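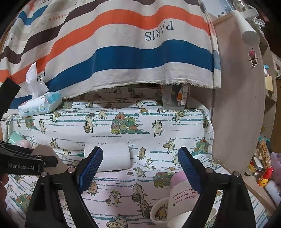 同样是收杯子，拿手持夹爪去教和坐在遥操作台前去教，该选哪一种？

看卡在哪一步。要大量不同的摆法、不同的台面，用手持夹爪，换场地快，一天能录很多条；要让手臂学会在自己的关节范围里绕开东西，就用遥操作，因为录下来的每个动作都是它自己做得到的。我们现在两种混着用，手持的占大头。

2019年12月15日 杯子任务

接着上回的写。今天基本都在猫咪布上干活，就是白底、印着一堆泡澡小猫的那块。任务还是老样子：杯子东倒西歪，一只一只夹起来，扶正，放到前面平一点的地方。听着简单吧，我手腕到现在还酸着呢。

先记数。手持的录了376条，Gosling那边自动筛过一遍，扔掉109条，剩下的明天人工再看。扔掉的里面多半是开头结尾没切干净，我老是夹着杯子还没放稳就想着去按停止（坏习惯！）。还有几条是定位飘了，轨迹在半空里突然跳一下，回放的时候特别吓人，像夹爪自己瞬移了。

飘的原因我猜是布。后面挂着的那块大条纹布，垂下来全是软褶子，人一走过去带点风就晃。定位要找不动的点，结果好多特征点都落在会动的东西上。下午试着录了一小段，动作放慢，走近的时候也轻一点，看上去跳得少了，可是条数太少，不敢下结论。不过我不打算把布撤掉。Plomgate那边的台面比这还乱，现在就学着在花布和条纹里找杯子，总比到了那边再抓瞎强。

说到找杯子：白杯子在白底花布上真的难。侧躺在后面那道鼓起来的台阶边上的那只，白的，光溜溜的，从我的角度看都得愣一下，更别说相机了。左边薄荷绿和浅粉的那两只歪在一块儿，颜色倒是好认，麻烦在于靠得太近，手指插进去一根就会把另一只推走。我试了几种教法：

先用一根手指把外侧那只拨开，再回来夹。动作长，但回放看着最顺。
从杯口那一头直接捏住一侧杯壁提起来。快，可是杯子会转，提起来以后朝哪边全凭运气。
两指张到最大，横着跨过杯身去夹。对单只的好用，两只挨着的时候别想。

最后定了第一种为主，第二种也留一些，文件名里加个rim，训练的时候可以单独拿掉。谁要用这批数据请看清楚文件名，上次混在一起训，出来的策略在两种夹法中间犹豫，手指悬在杯子上面抖来抖去，我看着都替它着急。

右边那一堆先别混进来。那堆里有一只粉的，有一只带红字的白杯子，还有个白色的，口沿很厚，说是杯也行说是碗也行，标注里我一律写“开口容器”，别再为这个在群里吵了哈哈。它们挨得紧，得另开一个子任务，叫“散开”，先散开再收。子任务的起止点怎么定还没想好，我的想法是最后一只杯子周围能放进一根手指就算散开，听着土，但是标起来快。

遥操作那头。Fulov台子上午给我用了一阵，就录了4条，都是扶正一只杯子。慢得要命，一条的工夫手持的能录一串。可有个事情手持的真给不了：手臂伸到台阶后面的时候，肘部会先碰到旁边的柜子侧板。手持的时候我自己的胳膊想怎么拐就怎么拐，录下来的轨迹漂漂亮亮，换到机器上解不出来。所以靠里的杯子，手持数据要先过一遍可达性检查，过不去的别硬塞给训练。脚本在Pratik仓库的tools底下，跑之前把台面高度改成这张台子的，默认值还是三月份那张旧台子的，我今天就忘了改，白跑一轮。

另外记几条给自己看的：

夹的时候不要抢。我前面几十条明显比后面快，后面手累了反而教得更好，速度均匀，接近杯子时自然就减速了。下回一开始就按累了的速度来。

蓝色的指垫要擦。今天中途擦过一次，擦之前夹光面杯子手感偏滑，擦完好一些。纸巾别用带香味油乎乎的那种，我用酒精片。

手指别挡镜头，这条写过好几次了，还是会犯。握把往后握一点。

杯子的初始位置别摆得太“好看”。我发现自己每次重置都下意识把杯口朝着自己，翻了一遍录像才注意到，一整批都这样，汗。后面改成闭着眼睛拨拉一把，拨成什么样就什么样，掉到桌子外面的才捡回来。

语言指令这块也碰了一下。现在写的是“把杯子扶正放到前面”，有同事觉得应该带颜色，“把绿色的杯子扶正”。我赞成带颜色，但薄荷绿那只在晚上的灯底下看着偏灰，标的人要是只看图很可能写成灰杯子。先定个颜色表，一只杯子一个叫法，谁来标都照表写。表我建，明天放共享盘。

总数更新：算上之前的，筛完以后能用的手持轨迹到758条了。够训第一版。晚上把训练挂上，先只用rim以外的，看损失曲线正不正常再加。

待办
可达性脚本的台面高度做成必填，别给默认值
“散开”子任务的起止规则写成一页，配两段回放
手持夹爪的电池换一块，今天那块下午掉电很快
去Plomgate前再录一批换了台布的，杯子还用这几只
Fulov的台子再约半天，专门录靠里、靠柜子那一侧的

先写到这，去冰一下手腕。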